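Brenell sourdough, 8 loaves at a time
2022-04-26

I'd been told to turn up early, so of course I got lost on the back road out of Keltport and arrived twenty minutes after the first bake had come out. The baker was very nice about it. She handed me a mug of tea and the end of a loaf with far too much butter on it, and we sat down on two flour bins to talk.

She doesn't like being photographed and she asked me to leave her name off this, which felt a bit odd for an interview, but I've grown to like it. Half the village calls her "the bread lady" anyway.

I asked how it all began. "With a bad loaf," she said. "Really bad. You could have propped a door open with it. I'd come home from a night shift and I thought, how hard can it be? Well, it was hard! I ate it though. I wasn't going to waste the flour."

That was 11 years ago. She was working in the packing hall at Lotmont then, and she carried on there for a long while after the bread got good, baking on her days off and selling to the people on her line. The oven at home took two loaves. "So I'd be up all night putting them in and taking them out, and then I'd go to work and fall asleep in the canteen. My sister said I had to pick one or the other, and I picked the one that smelled nicer." 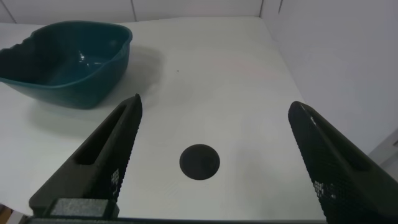
A teal bowl on the white worktop.

The starter is called Okabe, after a street she once lived on - she says everyone expects a better story than that. It's fed twice a day and it goes on holiday with her, in a jar wrapped in a tea towel. I wanted to know if it was true that old starters taste better.

"People want it to be true. Mine tastes of whatever flour I gave it last week. If I go away and somebody forgets to feed it, it sulks, and then I sulk, and the bread's flat till we've both got over it." She laughed a lot at this, and then got up to check the oven and forgot about me for a bit.

When she came back we got on to money, which I'm always shy of asking about. She wasn't shy at all. Flour went up again in March and the electric is worse, and she put off changing her prices for as long as she could stand it. "I wrote the new sign and then I hid it behind the till for a fortnight. I thought they'd all go to the supermarket. One man said, 'About time, love.' That was it! All that worry."

She bakes eight loaves to a batch and does the shaping by hand. There's a mixer, which she bought second-hand and doesn't much trust. I had a go at shaping one myself and mine came out like a slipper. She baked it all the same and made me take it home.

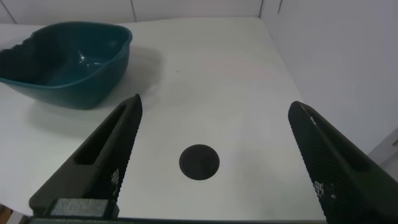 Brenell Food and Drink Club

I asked what she'd say to someone who'd tried it once and given up. She had to think about that one.

"Make the same loaf again. Don't go and find another recipe, because then you don't know what went wrong with the first. I made the same one for nearly 18 months. My family were sick of the sight of it. And write down if the kitchen was cold, that matters more than all the fancy baskets."

She has a teenage lad in to help at weekends now, and he wants to do doughnuts. She's against doughnuts (the oil, the mess, the queue) but I noticed there was a list of fillings stuck up by the sink, so I think he may be winning. Lemon curd had been underlined.

By then people were tapping on the door, though it wasn't opening time yet, and she let them in anyway. I bought a seeded loaf and a bag of cheese rolls, and ate one of the rolls in the car before I'd got the engine on. She's open from half past seven until the bread runs out, and if you want rye you need to ask the day before.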